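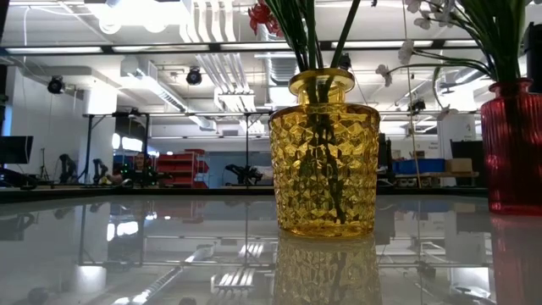 **4. Delay as Procedure: The Estthorpe Hearings**

Trials of this size are slow for respectable reasons. Files go missing, interpreters catch the flu, and a courtroom built for a dozen people has to hold several times that number. Any account of delay has to begin by subtracting the ordinary kind. In the Estthorpe proceedings, where 30 dock workers were charged together after the harbor disturbances, we found that the ordinary kind explained a good deal less than either side claimed.

Our record comes from the hearing notes kept by two observers who sat in on the case from its opening in October. The notes run to around 800 pages, many of them devoted to waiting. Boglárka Erdős, the more patient of the two, wrote down the time at which each session was due to begin and the time at which it began, and by the second month she had stopped commenting on the difference. The court's own log rounds everything to the nearest hour, usually in the court's favor.

We coded 48 requests for adjournment. The defense made most of them, and the prosecution was fond of pointing this out. It mentioned less often that it had handed over the harbor authority's radio transcripts on a Friday afternoon, with the hearing set for the next working morning. A lawyer who asks for more time under those conditions may be stalling. She may also be reading. The notes can't tell the two apart, and we have tried to resist the temptation to do it for them.

Where motive did show itself, it was seldom hidden. Vichien Inthanon, who led for the largest group of defendants, told the bench in open session that his clients would gain from every week in which foreign newspapers remained interested. The presiding judge thanked him for his candor and granted the adjournment. Two sessions later the prosecutor asked for one of his own, on the grounds that a key witness from Gokach had been called to a family wedding. It was granted too, and the wedding seems to have lasted nine days.

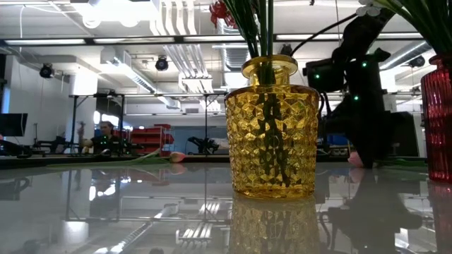 *Figure 3. Amber glass vase with flower stems on a reflective glass tabletop.*

The literature tends to treat delay as a weapon held by one party. Nilsuwan's model, which we used as a starting point, assumes a defendant who wants time and a state that wants a verdict. Estthorpe fits the first half of it fairly well. The second half gives trouble. By spring the government had local elections to think about and no great wish to see the dock workers either convicted or released before them, and its lawyers found new merit in careful preparation.

The Grestatel coding scheme has no category for a postponement that everybody in the room wants. We added one and labeled it "shared," over the objections of one of our coders, who preferred "cozy." Shared postponements were rare in the opening weeks and common by the end. They also produced the shortest entries in the notes, often a single line, as neither side had anything to argue about and the bench was due at lunch.

The defendants held in custody had the least say in all this. Their families submitted a petition with 200 signatures asking for a fixed timetable. The court agreed to consider it at the next session, which was adjourned.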